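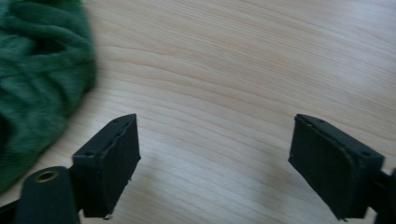

Gerley Community Laundry
Frequently Asked Questions

Last reviewed Thursday, June 18, 2026

General

Who may use the laundry?
The laundry is open to all residents of Gerley and to students enrolled at Beden College. Residents of neighboring towns may use the machines on weekdays after 1 p.m. Children under 12 must be accompanied by an adult.

Do I need to register?
Registration is required for the wash-and-fold service only. Self-service customers may use any free machine without an account. Registration forms are available at the front counter and may be returned in person or by mail.

Where is the laundry located?
The entrance is at 1414 Odukoya Street, next to the pharmacy. Parking behind the building is limited to two hours. The step-free entrance is on the parking lot side and is unlocked during all opening hours.

Self-Service Machines

How do I pay?
The machines accept payment cards and laundry cards. Coins have not been accepted since March. A laundry card may be purchased at the counter for a refundable deposit. Any balance left on a card remains valid for 200 days after its last use.

How long does a cycle take?
A standard warm wash takes about 50 minutes. Drying time depends on the size of the load and the fabric. Heavy cottons and towels should be dried separately from light items.

May I leave my laundry unattended?
Customers may leave the building while a machine is running. Items left in a machine for more than 20 minutes after the end of a cycle may be moved to a holding bin by staff. The laundry is not responsible for items left unattended.

What may not be washed?
The following are not permitted in any machine: items soiled with gasoline, paint thinner or cooking grease; rubber-backed rugs; horse blankets; and pet bedding that has not been shaken out. Customers with questions about a particular item should ask at the counter before loading.

Wash-and-Fold Service

How does the service work?
Bring your items to the counter before 10 a.m. They will be weighed, tagged and washed according to the instructions on your form. Orders are normally ready by the next business day. Large orders, including those from clubs and guest houses, may require an additional day.

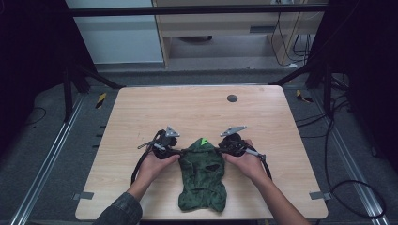
Patterned green cloth on a worktable.

Will colors be washed separately?
Yes. Dark and light items are always washed in separate loads. Please note on the form any new garment that has not been washed before, as the dye may run. Patterned items are sorted by their darkest color unless the customer asks otherwise.

Can I request my own detergent?
You may supply your own detergent in a labeled container. The standard detergent is Brernero Unscented. Fabric softener is used only on request - please check the box on your form.

What happens if an item is lost or damaged?
Report the matter to the counter within 7 days of collection and bring your receipt. Claims are reviewed by the service manager, Luminița Vasiliu, who will reply in writing. Missing buttons, shrinkage of wool and damage caused by objects left in pockets are not covered.

How long will you keep my order?
Orders are held for 30 days. After that time, a reminder is sent to the address on file. Unclaimed items may then be donated.

Other Questions

Is financial help available?
Households receiving rent assistance may apply for reduced rates. Applications are handled by Ánh Phí at the counter on weekday mornings. Please bring proof of address and a current benefit letter. No appointment is needed.

I found something that is not mine. What should I do?
Hand it to a member of staff. Single socks are kept in the drawer beneath the notice board. Keys, wallets and phones are stored in the office and released on proof of ownership.

How do I make a complaint?
Complaints may be made in writing to Horațiu Căpraru, Facilities Office, at the street address given on this page. Please include the date of your visit and, if the complaint concerns a machine, the number shown on its door.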